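Garden Reference > Seeds and Sowing > Packaging > Seed packet

Seed packet

A seed packet is a small flat pouch used to sell, store and hand out seed in amounts suited to a home garden. Most are paper, foil or plastic film, sealed on all sides. Packets of flower seed usually carry a color photograph of the plant in bloom, the name of the plant, the name of the seller and some fine print.

Front panel

The front is meant to be recognized at a glance. Many sellers fill the larger part with a photograph and keep a plain band for the name. On packets sold in China the common name is set in large characters, often with a second name in parentheses. Beishu cosmos packets give 格桑花 followed by 波斯菊, the usual word for garden cosmos, with the English heading "FLOWERS SEED". Marigold packets may add the botanical name, as with 孔雀草, sold as Tagetes patula, the French marigold.

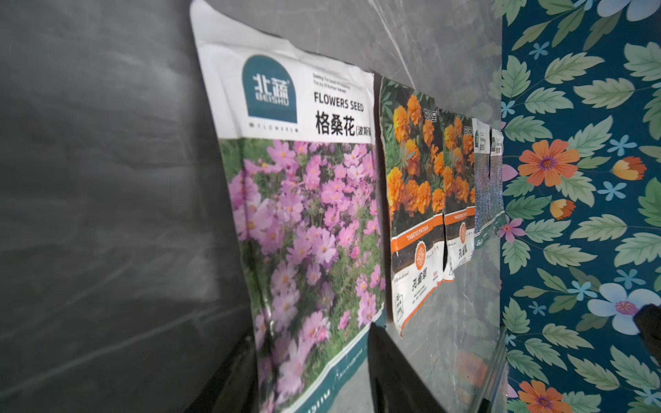
Amparo Villalobos, in a note to the Cembridge seed exchange newsletter, objected that 格桑花 is a loose name. In Tibetan areas it is used for several wild flowers, she wrote, and a gardener who wants cosmos should go by the second name or the Latin one.

Back panel

The back normally holds sowing depth, spacing, season and days to bloom. Lot number and packing date are printed or stamped near a seal. Seed weight is given in grams or milligrams, and some sellers give a seed count instead. The Drollard trial garden compared the two in November and found that a packet marked 400 seeds held 516.

Opening and resealing

Packets are best cut straight across just under the top seal. Tearing tends to run down into the printed side and take part of the name with it. A cut packet can be folded over twice and held with a paper clip.

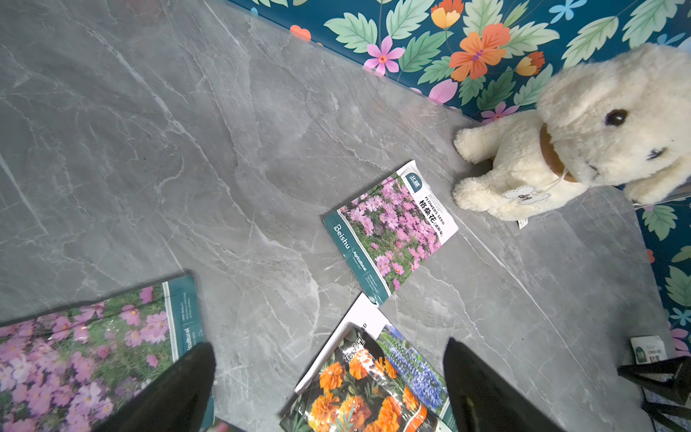 Film pouches do not hold a fold as well as paper and may need tape. Static can also keep fine seed stuck to the inside, so the pouch is tapped on a hard surface before pouring.

Storage and sorting

Unused seed keeps longest in a cool, dry, dark place. Cosmos and French marigold seed both remain usable for two to three years under ordinary household conditions. Packets are commonly stood on edge in a box, grouped by plant or by sowing month. The Ortuño method, taught at the Destcombe garden library, keeps all packets of one variety together, oldest in front.

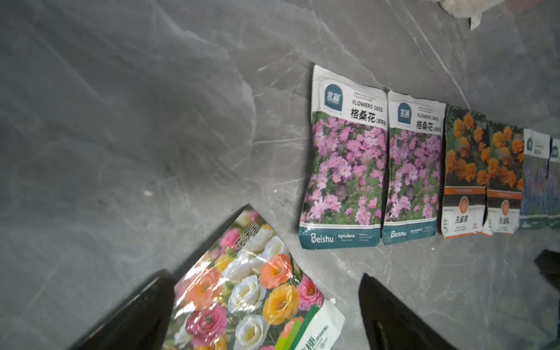
Grouping by variety falls apart once the box passes 121 packets, according to one reader of the library's handbook, who files by sowing month and writes the year on the top corner in pencil.

See also: Cosmos bipinnatus; Tagetes patula; Seed viability

Contact | Copyright Garden Reference | Last edited 29 Nov 2021 | Back to top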